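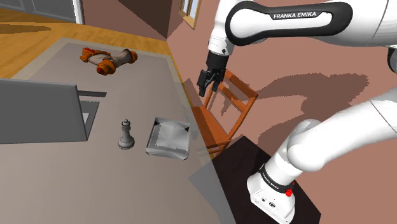
Sim view, Franka arm with the chess piece and dish on the table, gripper empty.

Nov 22, 2018 — sim notebook, Pondbridge task set

Reran the pick-chess-piece policy with shuffled clutter. 300 episodes, new seeds, camera pose fixed. Success 963 out of... no, that was the old log, ignore. Correct count is 100 of 300.

Most failures are the gripper closing on the dish rim. The gap between dish and piece is narrow, and the approach angle doesn't change with it. Gifty Ofori thinks the depth noise is too low in training. Will try her noise settings next, 600 episodes.

Olanrewaju — please keep the April checkpoint, I still need it as baseline.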